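Bronmont Language Institute
Reading Room and Interpreting Booths: Inspection Checklist, December
Checked by: Maksym Pavliuk
Reviewed by: Jurgita Org

Areas covered: reading room, stack room, booths A and B, seminar hall. The Kullov annex has its own sheet.

1. Exits and aisles
Both reading room exits open fully: Yes
Exit signs lit: Yes
Stack room aisle clear: No
Comment: Boxes of the Spanish in Business yearbook were on the floor between the dictionaries and the periodicals. Moved to the lower shelf during the visit. Please stop using the aisle for deliveries.

2. Shelving
Tall units fixed to wall: Yes
Top shelves free of heavy volumes: No
Comment: The bound census reports on language use are still on top of the east unit. Same comment as last time. There is room for them at knee height.
Step stool stable, rubber feet present: Yes

3. Interpreting booths
Doors open from inside without a key: A yes, B yes
Ventilation running: A yes, B weak
Comment: Filter in B needs changing before the Portuguese and Spanish seminar. Spare filters are in the Hunis cabinet.
Headset cables undamaged: 20 checked, 2 set aside for repair
Headset volume limit set: Yes

4. Electrical
Extension cords in permanent use: One, under the translation desk
Comment: Kushnir Electric is booked to fit a wall outlet. Leave the cord taped flat until then.
Scanner cover closes properly: Yes

5. Seminar hall
Seats set out: 60
Center aisle kept open: Yes
Speaker's platform edge marked: Yes, tape lifting on the left side
Floor load notice posted in book display area: Yes

6. Open items
East unit top shelf, booth B filter, headset repairs, platform tape. Jurgita to sign off at the next visit.

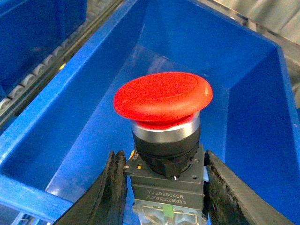 Equipment numbers for the reading room and booths go in the last column of the asset sheet, one line per item. Several lines were blank this time or had the wrong number copied in. For a red mushroom-head push button like this one, look at the front of the dark gray block and take the upper of the two white lines, YJ2025040B. The longer number starting with ZL is not needed. Send the completed sheet to Maksym with the headset list.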